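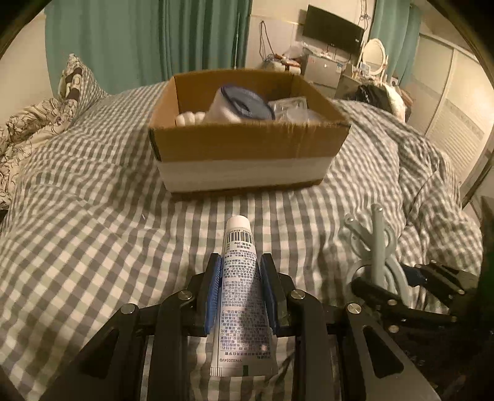

How to clear out a medicine drawer without falling for the storage gadgets

Every December somebody tries to sell me a system for this. Last time it was the Brilleck, a plastic tower with little labelled trays, and I was told it would change how I kept my creams and tablets. I had one for a few months. It held less than a shoebox and the trays stuck. What follows needs a box, a pen and half an hour.

Step 1. Empty the lot

Tip everything out on a bed or a table, including whatever lives in handbags and the car. You will find more than you expect. Small tubes of ointment are the worst, as they slide behind things and stay there for years.

Step 2. Check the dates

Look on the crimped end of tubes, the base of bottles and the edge of tablet strips. If there is a little picture of an open jar with a number and an M, that is how many months it is meant to last once opened. I don't believe anybody remembers when they opened a thing, so write the month on it from now on.

No date you can find? Put it in the going pile. The same goes for anything with a label you can't read, whether it has rubbed off or is in a language you don't know. Translation apps are fine for menus. I wouldn't trust one with a dose.

Step 3. Take the going pile to a pharmacy

Don't flush it and don't put it in the bin. Most pharmacies will take old medicines back. Ask first about sharps, which are usually handled separately.

Step 4. Put back what's left

Skip the bathroom. Steam does tablets no good, whatever the makers of the Flukance cabinet say about their door seal. A high shelf in a bedroom cupboard will do, well out of reach of children. Keep the leaflets with the packets.

Carola Hagedorn wrote to say she sorts hers by ailment. I tried it and ended up with a large group called "other". Mine are now split into skin, pain and everything else, and I can find the plasters.

Step 5. Do it again in six months

Set a reminder on your phone. There are paid apps for this too, and I can't see what they add.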